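Textile Care and Household Practice
Unit 6 handout: Folding smooth synthetics on a soft surface
Read before the Thursday practical. Bring the Unit 5 sheet on fiber identification.

6.1 Scope

Unit 5 dealt with cotton and cotton blends folded on a hard table. This unit covers light woven synthetics, chiefly nylon and polyester shells, linings and sportswear, folded on a bed. The two changes are treated together, as they are usually met together at home. Knitted synthetics (fleece, jersey, swimwear) are left for Unit 7.

By the end of the practical each student should be able to find the reference line of a garment that has been dropped in a heap, open it flat without dragging the cover beneath it, and produce a packet that keeps its shape when carried to a shelf.

6.2 Properties that matter for folding

Low surface friction. A filament nylon cloth has few projecting fiber ends. Two layers of it slide over each other under their own weight, and a fold made without pressure opens again. Cotton jersey behaves in the opposite way: the layers grip, and the difficulty is getting them apart.

Low bending stiffness, moderate springback. The cloth takes a bend easily but does not hold it. A finger-pressed crease in cotton poplin stays where it is put. The same crease in nylon recovers within minutes to a rounded edge. Folding a shell garment therefore depends on containment (tucked ends, a band, a close-fitting drawer) and only slightly on the crease.

Static charge. Rubbing a synthetic garment across a synthetic pile blanket transfers charge. In dry winter rooms the garment clings to the cover, to itself and to the sleeve of the person folding. Lifting produces less charge than sliding. A room humidifier helps; so does folding shortly after the garment has come off the line.

Seam puckering. A stitched seam in thin nylon often puckers, as the thread and the cloth shrink or stretch by different amounts. The puckered seam is stiffer than the panels on either side. It resists folding across its length and tends to steer a fold that runs near it. Section 6.4 makes use of this.

6.3 The surface

A hard table pushes back. When the flat of the hand passes over a garment, the wrinkle moves ahead of the hand and leaves at the edge. On a bed the mattress yields, the hand sinks, and the wrinkle passes beneath it. Students who smooth harder in response make a hollow, and the cloth gathers in the hollow.

Pile covers add a second effect. Plush has a lay direction. Stroked with the lay, the cover is fairly smooth; stroked against it, the pile stands up and holds the cloth. Before placing a garment, pass a palm over the cover in two directions and note which is smoother. Work with the long axis of the garment along the lay when space allows.

Bedding that has been turned back or bunched should be pushed well clear. Straps, cords and belts find their way into the folds of a duvet and anchor the garment there. A garment that will not come flat is often being held at one point some distance from where the trouble shows. Trace every strap to its end before pulling.

Summary of surfaces, most to least forgiving for woven nylon:

Table with cotton sheet
Bare table
Bed with tight cotton cover
Bed with short-pile blanket
Bed with plush blanket
Bed with loose duvet

The bare table is placed second because the cloth slides off it.

6.4 Reading a heap

Dark, slightly shiny cloth is harder to read than pale matte cloth. Highlights follow the wrinkles and not the construction, so a crease is easily taken for an edge. Use the following order.

a. Look for a long seam. A seam has stitching at a regular interval and, if puckered, a fine wavy line along it. A crease has neither. On black cloth, lower the head until light rakes across the surface.

b. Follow the seam to the point where it ends. It will stop at a hem, a waistband, a neck edge or another seam. Any of these fixes one boundary of the garment.

c. Find a free edge near that point. A free edge can be lifted with two fingers without bringing a second layer with it. If two layers come up, separate them before going on.

d. Mark any bunched area with the eye and leave it alone for now. Bunched areas contain hidden layers. Opening them first usually turns part of the garment inside out.

e. Locate straps, sleeves or legs last.

The seam found in step (a) becomes the reference line. All later folds are made parallel to it or square to it. A center seam is preferred. If there is none, use a side seam.

6.5 Taking hold of an edge

The first hold decides most of what follows. Three holds are used in this course.

Pinch from above. The fingertips close on a raised wrinkle. It is fast and suits a garment being moved to another place. It is a poor hold for opening a garment, as the number of layers caught is unknown.

Edge scoop. One finger goes under the free edge and the other comes down or across to meet it. The layer count is known. On a soft cover the lower finger should press the pile down slightly as it enters; if it rides on top of the pile it will push the edge along in front of it and bunch the cloth.

Corner hold. Both surfaces of a corner are held, with the point of the corner just showing past the fingers. Two corner holds on the same edge allow the garment to be lifted, shaken once and laid down flat. It is the standard hold for the main opening step.

Two faults recur with the edge scoop. The first is entering too deep, so that the blanket is taken with the cloth. The cure is to close the fingers lightly, lift a little, and check that the cover has stayed down. The second is entering at a bunched part of the edge. Choose a stretch where the edge hangs free, preferably close to a corner.

6.6 Procedure for the practical

1. Clear the bedding from the working area. Check the lay of the cover.
2. Read the heap (6.4) and name the reference line aloud to your partner.
3. Free all straps and cords and lay them on top of the garment.
4. Scoop the free edge nearest the end of the reference line.
5. Slide the hold outward to the corner. Do not let go between scoop and corner.
6. Take the second corner of the same edge.
7. Lift until the garment clears the cover, shake once, and lower it far edge first.
8. Pat flat. Stroking is not used on plush.
9. Fold along the reference line, matching edges at both ends before the middle.
10. Fold straps and sleeves inward so that nothing projects.
11. Fold in thirds square to the reference line, starting from the end that has no opening.
12. Tuck the last third into the first. Turn the packet over.

Expected time is about 2 minutes per garment on first attempts. Speed is not graded.

6.7 Records

The practical uses the Grornon folding log, form 141. Record fiber content from the care label, surface, hold used at step 4, and number of re-grips. If the label is missing, write "woven synthetic, unlabeled" and do not guess between nylon and polyester. A re-grip is counted each time a hand leaves the cloth and returns between steps 4 and 7.

Completed logs go in the Brundholm tray in room 1216. Logs from the table session in Unit 5 should be handed in on the same day if they are still outstanding.

6.8 Common errors

Packet opens when set down. The final tuck was too shallow. Tuck at least half the depth of the third.

Packet is wedge-shaped. The fold in step 9 followed a wrinkle and left the seam. Open it and begin again at step 8.

Hem looks ragged or shows a dipping point. Check whether the hem is damaged or only turned. A turned hem can be rolled back by hand. A damaged one goes to the mending pile with a pin through it - do not trim loose threads on filament nylon, as the cloth runs.

Garment clings to the cover. Static. Lift one corner straight up and peel. Mist the hands lightly with water if it persists.

Blanket comes up with the garment. Scoop too deep; see 6.5.

6.9 Preparation

Read section 3 of the Baran notes on seam types. At home, fold one lined and one unlined synthetic garment on a bed and write down where the reference line was in each. Garments with a bonded or taped seam are acceptable, but note the fact, as a bonded seam does not pucker and is found by touch more easily than by sight.

Figure 6a. Black garment with a puckered seam, on a plush blanket. Refer to 6.4 (a) to (c) and to the edge scoop in 6.5.

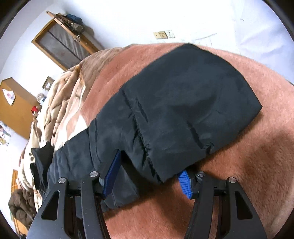
Bronodow: On step 9, I get a straighter packet if I match the hem end first and let the top end sit wherever it lands, then correct it after the straps are in. With a puckered seam the two ends never agree exactly anyway. Would that be marked down on the log, or can it go in as a note?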